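Komarside Center Opens Medicine Storage Help Desk for Area Households

KOMARSIDE, January – The Komarside Center for Home Health today announced the opening of a help desk for residents who want to put their household medicines in better order. The service is run with the Hevance Foundation and is free to all residents of the district. It is expected to serve 500 households in its first season.

Residents may bring the bottles they keep at home and sort them at a table with a member of the center's staff. Staff will help them read labels, check dates and set aside anything that is no longer needed. Each visit lasts 20 minutes.
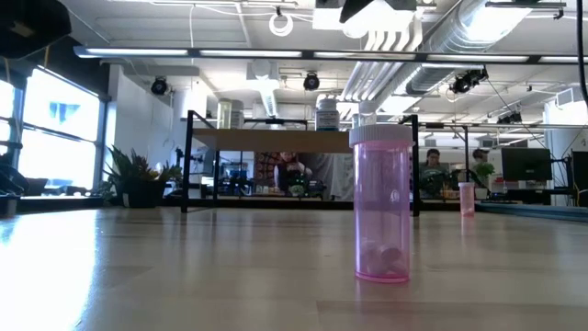

What should a resident bring to a visit?

Residents should bring all prescription and over-the-counter medicines in the containers they came in, along with a current list from their doctor or pharmacist if they have one.

"Many families keep tablets in several rooms and lose track of what they have," said Khurram Ghumman, director of the center. "A short visit gives them time to look at each bottle and decide where it should be kept. We are pleased to offer that time at no charge."

The desk follows a trial held at the Sial Street branch, where 16 staff members were trained in label reading and safe storage. Comments from the trial led the center to lengthen each visit and to print its storage guide in larger type.

The guide, titled Wasimus, advises residents to keep tablets in closed, labeled containers, away from heat and damp, and out of the reach of children. It also asks that different medicines never be combined in one bottle. The center has printed 1,000 copies, which will be available at the front counter.

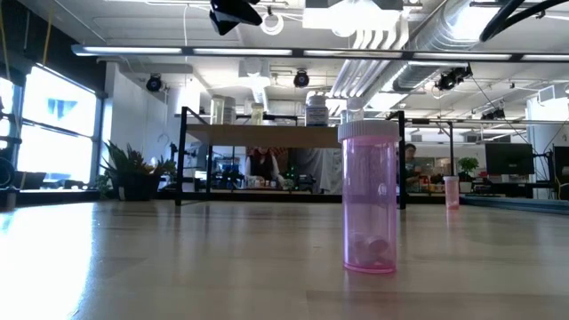
Pink vials with white caps on a table, with more containers on the shelf behind.

Staff at the desk do not prescribe, change doses or give medical advice. Questions of that kind will be referred to the resident's own doctor or pharmacist.

Visits may be booked at the front counter from 9 a.m. Residents who cannot travel may ask a relative or caregiver to attend for them, with written permission.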